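Furnska, Teil 6: Das graue Polster

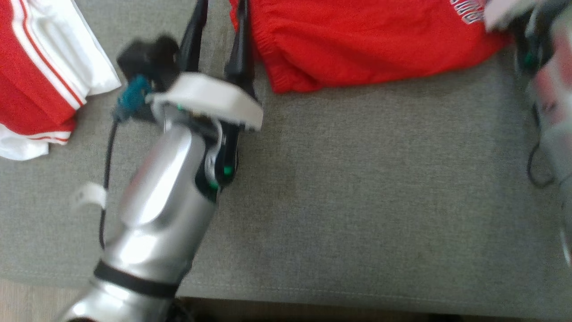
Gráinne Mac an tSaoi

10 Jun 2020

So, weiter geht es mit der Galerie! Wer die ersten Teile verpasst hat: Seit Februar räume ich unser Haus in Grerdale auf, Zimmer für Zimmer, und schreibe hier mit, was dabei zum Vorschein kommt und wo es am Ende landet. Furnska heißt die Serie, weil meine Schwägerin Deirdre Quinlan den großen Polsterkram im Haus von Anfang an so genannt hat (ein Wort aus ihrer Kindheit, das außer ihr kein Mensch kennt), und dabei ist es geblieben. Diesmal ist das Wohnzimmer dran, genauer gesagt die graue Stofffläche, auf der bei uns alles landet, was eigentlich in den Schrank soll.

Zuerst zum Bezug, danach haben in den Kommentaren zu Teil 5 gleich mehrere von euch gefragt. Grau, fein gewebt, ganz schlicht. Ich wollte damals unbedingt Senfgelb, Deirdre hat mir das im Laden bei Gondeck ausgeredet, und inzwischen bin ich ihr dankbar. Grau verträgt sich einfach mit allem, was man darauf ablegt -- und bei uns wird viel darauf abgelegt. Fussel sieht man leider trotzdem, vor allem helle. Ich gehe einmal in der Woche mit der weichen Bürste drüber, immer in eine Richtung, und für die Ecken nehme ich die schmale Düse vom Staubsauger.

Oben links liegt das gute Stück, um das es in diesem Teil vor allem geht: Rot und Weiß, so ein glänzender Sportstoff. Ich habe eine ausgesprochene Schwäche für diese Sachen, sie sind leicht, sie sind schnell trocken, und bügeln muss man sie auch nicht (bitte wirklich nicht, ich habe in den Neunzigern mal eins ruiniert und der Geruch hing tagelang in der Küche). Nur falten lassen sie sich schlecht! Baumwolle bleibt liegen, wie man sie hinlegt. Der glatte Stoff rutscht auseinander, sobald man sich umdreht, und dann fängt man wieder von vorne an.

Mein Trick, falls man das so nennen darf: auf dem Polster falten und nicht auf dem Esstisch. Der gewebte Bezug hält den glatten Stoff ein kleines bisschen fest, auf der lackierten Tischplatte segelt mir alles davon. Vorderseite nach unten, beide Seiten zur Mitte, Ärmel zurückklappen, dann von unten nach oben in zwei Schritten. Zwischendurch mit der flachen Hand die Luft herausstreichen. Wer es noch kleiner braucht, rollt das Ganze zum Schluss auf, das mache ich aber nur für die Reisetasche, in der Schublade will ich die Farben sehen können.

Zu den Farben: Rot und Weiß in einem Teil ist beim Waschen natürlich so eine Sache. Ich wasche so etwas auf links, kalt, mit wenig Flüssigwaschmittel und ohne Weichspüler. Der Weichspüler legt sich auf die Fasern, und danach riecht das Zeug nach dem ersten Lauf schlimmer als vorher. Deirdre schwört außerdem auf einen Schluck Essig im letzten Spülgang. Ich habe es zweimal probiert und keinen Unterschied bemerkt, aber sie liest hier mit, also: Es kann nicht schaden, liebe Deirdre!

Dann der Schrank, in den das alles soll. Er ist von Mulcahy, steht im Flur und ist 70 Zentimeter tief, viel zu tief für Wäsche. Was hinten liegt, sieht man erst beim nächsten Umzug wieder. Ich habe jetzt zwei Reihen gemacht, hinten die Wintersachen, vorne alles, was man ständig braucht, und die Sportsachen stehen hochkant nebeneinander in einem flachen Karton. Früher lagen sie als Turm übereinander, und wer das unterste Shirt wollte, hatte danach den ganzen Turm auf den Füßen. Den Karton habe ich übrigens nur halb voll gemacht, es kommt ja erfahrungsgemäß immer noch etwas dazu.

Eine Regel gibt es seit dieser Woche auch: Auf dem Polster darf nur liegen, was noch am selben Abend gefaltet wird. Für die Leute in diesem Haus, die dort lieber sitzen würden, eine spürbare Verbesserung. Ob sich alle daran halten, berichte ich im nächsten Teil -- ich selbst bin schon am zweiten Tag schwach geworden, mit einem ganzen Korb Handtücher.

Noch kurz zu euren Fragen. Den genauen Farbton vom Bezug kann ich euch nennen, ich habe den Zettel von Gondeck wiedergefunden: Er hat die Nummer 2846, einen Namen gab es damals nicht dazu. Ob er noch geführt wird, weiß ich nicht, bitte dort direkt nachfragen. Und nein, ich habe keine Imprägnierung draufgesprüht. Bei Flecken nehme ich lauwarmes Wasser und ein weißes Tuch und tupfe von außen nach innen, bei Rotwein muss es schnell gehen, bei Schokolade wartet man besser, bis sie hart ist und sich abheben lässt. Nach dem Tupfen lasse ich die Stelle über Nacht in Ruhe, mit dem Föhn bekommt man nämlich gern einen Rand.

Weiter geht es mit dem Flur, also Schuhe, Schals und die Schublade mit den Schlüsseln, zu denen uns die Schlösser fehlen. Wer einen guten Einfall für nasse Regenschirme hat, schreibt ihn mir bitte unten in die Kommentare, wir haben hier in Grerdale reichlich Gelegenheit, ihn auszuprobieren!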